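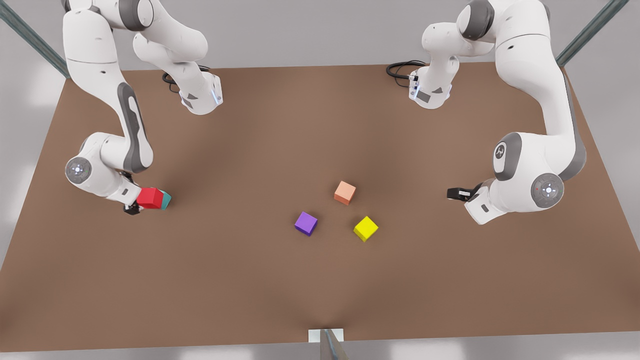 Two white robot arms at a brown tabletop with small colored cubes (computer rendering).

Brimer Fold is a prepaid mobile phone plan sold by the carrier Brimer. It was introduced in July as a replacement for the Nostlow tariff, which had charged separately for calls, text messages and data.

Terms

The plan runs in periods of 30 days and includes 5 GB of data. Unused data carries over for two periods and is then removed from the account. Calls and texts to domestic numbers are not metered. After the allowance is used up, the connection stays active at 200 kbit/s until the next period begins. Tethering draws on the same allowance. A line may be paused once per period from the account menu; a pause does not extend the life of carried-over data.

Devices

Fold is sold as a SIM card or as an eSIM profile. Handsets locked to another carrier must be unlocked before activation. Phones without voice over LTE can use data only.

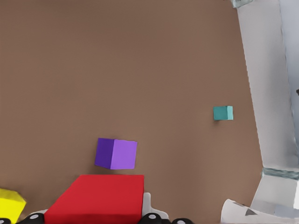 Derek Fairclough objected that the speed limit made the plan unsuitable as a main line, as map and banking apps often timed out under it. Kastriot Berisha replied that the Nostlow tariff had cut off data completely at the same point.

See also

Nostlow (tariff)
Grikholm roaming zone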